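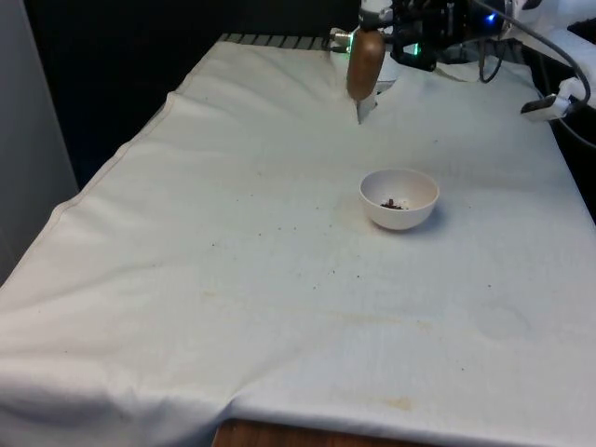 About us

Evska is a small research lab that checks whether robot learning results hold up outside the building they came from. We were set up by Viorica Vasiliu and Weronika Kozłowski after the two of them spent most of a year trying, and failing, to reproduce a spooning result they had both been citing in their own talks. There are 11 desks here and a kitchen we share with the accountants upstairs.

What we work on

Our main line of work is food handling with a spoon: scooping, carrying and tipping small dry bits from one dish to another. It sounds minor. It is also a task where a policy can look excellent in a two-minute video and fall apart when somebody changes the bowl.

The method we are best known for is called Balogh. A policy is trained on demonstrations in the usual way, and a second, much smaller model watches the wrist force readings and decides when to stop the scoop and start again. We didn't invent the idea of a restart. We were surprised at how few papers reported what happens without one.

What we found

We collected 3623 demonstrations and held back 600 for testing. On the bowls used in training, Balogh did well, and so did nearly everything else we tried, including a plain baseline we had expected to embarrass. On new bowls the gap opened up in our favour. On a new tablecloth most of it closed again, and we still can't fully explain why. Weronika thinks the policy was leaning on the colour of the cloth to judge depth. Viorica thinks our camera calibration had drifted. They have agreed to stop discussing it at lunch.

We then ran almost 772 further trials with the restart model switched off at random, so that the person scoring didn't know which version was running. The benefit shrank. It was still there, but a good deal smaller than in our first write-up, and we have corrected that write-up. If you are quoting our work, please quote the version dated August 30, 2022.

How we work

Scoring is done by someone who did not train the policy. A spill is a spill, even if most of the food gets there. We publish the failed runs with the good ones, and we leave the clips at normal speed. We don't use the word "human-level" and we'd rather you didn't use it about us.

We are wary of our own numbers too. All of our testing has been on one type of arm, in one room, with dry food. Anyone who tells you this means a robot can feed your grandmother is getting well ahead of the evidence. Soup is a different problem and we haven't started on it.

Who pays for it

Most of our money comes from Nuner, which makes kitchen equipment, and a smaller share from the Plultum fund. Neither sees results before they are posted. Nuner did ask once, in April, and was told no.

Visiting and replication

If you have an arm and a spoon and want to try to break our result, write to Weronika for the scoring sheets. Two groups have taken us up on it so far. One got numbers close to ours and the other didn't, and both reports are on the results page.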